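Ocampo open day, Saturday – anyone else go?
Forum: Arms and Grippers > Events and Visits
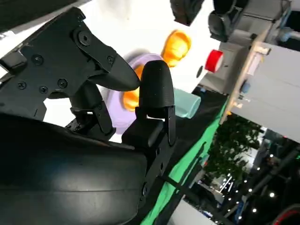 Wrist cam view from the table demo. Fingers nearly closed, orange piece behind them.

rmerrick
Posted 9:14 pm
Went to the open day at Ocampo in Clukthorpe. Got there at 10, left after lunch. They had 2 arms running, one on small parts sorting and one on the tabletop stuff. I spent most of my time at the tabletop one.

The operator drove it by hand first, then let it run on its own. They had the wrist view up on a monitor and said we could save stills, so that's where mine is from. Parking is bad, use the lot behind the bakery.

ditley_dan
Posted 9:40 pm
Was there in the afternoon. Did they tell you how many demos they recorded for that task? We got 53 from the guy at the desk and then the woman running the arm said 122.

rmerrick
Posted 9:52 pm
I heard 122. Could be 53 was for the sorting arm.

skirka
Posted 10:05 pm
Those fingertips don't match. One comes to a point and the other is a round pad. Is that stock?

rmerrick
Posted 10:11 pm
Didn't ask. The operator said they swap tips a lot, but she was talking about the sorting arm.

Tallow
Posted 10:30 pm
I wouldn't read much into an open day. White table, bright colored objects, same person resetting everything between runs. Put it over a gray bin full of gray parts and see how it does. I've been to three of these and they all look good until you ask for something off the script.

ditley_dan
Posted 10:38 pm
They did take requests in the afternoon. A kid asked for the orange one and the operator moved it to the other side of the table first. It missed once and got it on the second try. Slow, but it got it.

Tallow
Posted 10:44 pm
One miss in two tries, then. That's my point.

skirka
Posted 10:51 pm
Or it recovered from a miss without anyone touching it, and I'd take that over a clean run. Ours stops dead and waits for somebody to walk over.

Tallow
Posted 11:02 pm
Fair. I'd still want to see a log of a whole day.

rosario_m
Posted 7:20 am
Rosario Mancuso here, I help run the days at Ocampo. 122 is right for the tabletop task. 53 is an old number from the spring handout, which should have been thrown out. The next open day is in November and we plan to leave the run log on the desk for anyone who wants to go through it. Tallow, bring your gray parts – nothing over 3000 grams please.

Tallow
Posted 7:48 am
Will do. Is it the same entrance?

rosario_m
Posted 8:03 am
Side door this time. The front is getting a new ramp.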